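Projects > Design Studies > Student Reports

Surface Covering for Shared Worktables: Project Report

Category: Materials and Workspace, Fall Term

1. Purpose of the Project

The worktables in the Gemer workshop are used by several classes each week, and their tops show the effects. The project team was asked to recommend a soft white covering that would protect small items during handling and could be kept presentable for one term. The work was carried out under the course requirements for Design Studies and was limited to one table.

2. Background

The original tabletop was hard and smooth. Light objects slid when touched, and students in the October session reported that small parts rolled to the floor. Two sample coverings were obtained, referred to in this report by their supplier names, Braria and Triten. The Triten sample was thinner and curled at the corners after eight days. The Braria sample lay flat and was selected for the remainder of the term.

3. Condition of the Covering

Inspection was carried out by eye at the end of each session. The inspector noted marks, visible joins and any change in the texture of the surface. Objects normally kept on the table were left where they stood, including the black tray toward the back and the plush keychain that hangs over one end of it. 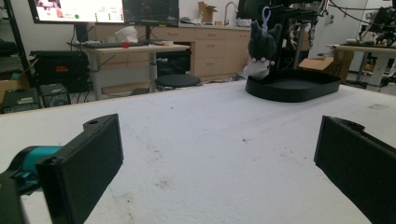
Eyerusalem Araya

The covering has a slightly fibrous texture, and small brownish specks and smudges show clearly against the white. They occur in three small clusters: near the center, toward the lower middle, and on the right side near the back. A faint diagonal seam runs from the middle toward the right. The source of the specks was not established.

4. Cleaning Trial

Ayantu Sisay prepared an offcut of the same material measuring 30 cm on each side. It was marked with coffee, pencil dust and machine oil, then treated with a dry brush and afterward with a damp cloth. Pencil dust was removed by brushing. Coffee left a pale ring, and oil could not be removed by either method. Rubbing with the cloth raised the fibers and made the treated area look worse than before.

5. Cost

The covering, tape and brush came to $329, within the allowance set by the department. Replacement of a single section would take up to 11 minutes if the material were cut in advance.

6. Recommendations

The team recommends that the Braria covering be retained, that drinks be kept off the table, and that a dry brush be stored beside it. Future groups should test a gray version, on which marks may be less noticeable. The offcuts and inspection sheets have been placed in the Vergara cabinet, second shelf.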